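Talk notes, Dalport Library evening series
Walking to school again: what we learned in one small town

(Wait for the door to close. Say thank you to Hye-jin Han for setting up the chairs and for the lemon cake.)

Good evening, everybody, and thank you so much for coming out on such a sticky night. I grew up four streets from this library, and I walked to school every day with my brother, who complained the entire way, so this subject is close to my heart.

Slide 2. When we started, 40 children in Dalport were walking to school. The school has 812 pupils, so let that sit for a moment before moving on. (Pause. Drink some water.)

Slide 3. People always ask me whether parents are lazy, and I want to be kind here, because I've been the parent in the car at ten past eight with one shoe missing! What we heard at the kitchen tables was mostly about Heo Street. It is wide, the cars come down it fast, and there was one crossing for the whole length of it. Tell the story about Wiebke Heitmann standing there with her umbrella.

Slide 4. The walking group. Sang-wook Kwak led the first one, from the bakery corner, with 11 children and a very patient dog. Same corner, same time, rain or not. Mention that we tried a phone sign-up and dropped it after two weeks - families just wanted to know that somebody would be at the corner.

Slide 5. Money. We had 2,000 dollars from the town, and most of it went on paint and signs. Don't get stuck on the paint. (I always get stuck on the paint.)

Slide 6. What children carry. A heavy bag can spoil a walk faster than rain does, so we asked the teachers which books could stay in the classroom overnight.

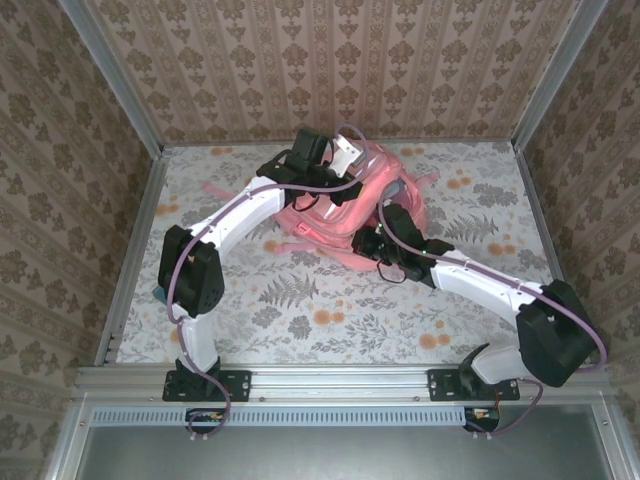
The teachers were wonderful about it, and the third grade now sends home one folder and a reading book, with gym clothes on Fridays only. If anyone asks about the older grades, say that we're still talking.

Slide 7. Next steps. A second group from the Gandatby side starts in October, and Dong-geon Um has the list for anyone who can spare one morning a week.

Questions. Repeat each one for the people at the back, and finish by half past so they can lock up.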